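Three weeks into the linen and laundry project at Lindsay and I'm still buzzing about it!

Marion Hepburn used to fold 115 pieces a shift by hand. Now she spends most of that time teaching the job, and she's bloody good at it.

Bed work's the tricky bit. Soft fabric never sits the same way twice, and I love that.

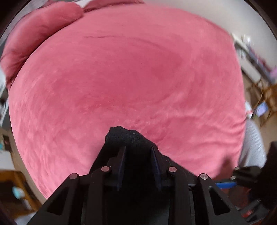

Has anyone's job gone? All 5 of the laundry crew are still on the roster, and 2 have moved up a pay grade.

Finlay Gunn reckons his shoulders haven't felt this good since January. He's got his eye on the training role next, and I'm stoked for him.

More once the night shift has had a go!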